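Tosix two-arm blocks, read me first

Hi! I'm Pavithra Kulkarni, and I put this set together with Yeison Pacheco, who did most of the driving. It has 300 recorded runs of two arms moving foam blocks in and out of a shallow tray. 296 are good to train on. The other four are in the folder called odd, and you're welcome to poke at them, but please keep them out of your scores.

Every run has a head view, a side view and wrist views, plus joint angles and how far each gripper is open. Everything is saved at 30 frames a second.

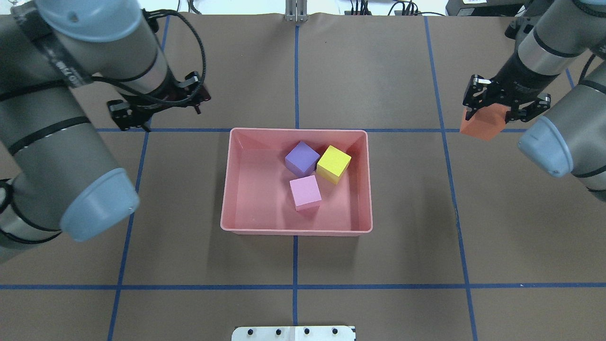 The folder names are just run numbers, so run_008 is the eighth one we did. Inside you'll find one video per camera, a joints file and a short text file with the instruction we gave the driver. Jhosep Inga wrote those instructions and he likes to mix up the wording (put, place, drop, set down), so don't count on matching exact phrases!

We held back 8 runs per block color for testing. The list is in test.txt. If you train on those by accident your numbers will look great and mean nothing, and yes, I did it myself in May.
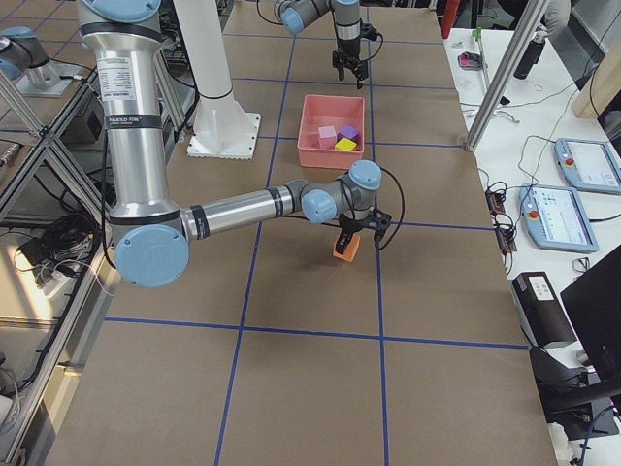

Timing was the biggest headache. The side camera has its own clock, so line things up with the timestamps and not the frame numbers. Nighat Cheema's loader does this for you, it's in tools. Run it once with the check option before you start a long job.

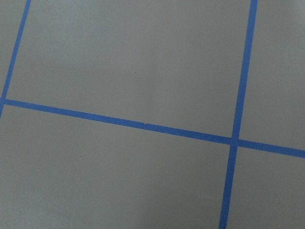

Irasdale Robot Learning Group, Arnurville

Wrist video is the part I'd like opinions on. Plenty of frames have no block in them at all, and we left them in so that a policy gets to see the boring stretches too. If you'd prefer to trim them, there's a skip list in tools.

Known gaps: no lighting changes on purpose, no stacking, one tray. Edith Cuadros is planning the next batch, so send her your wishes.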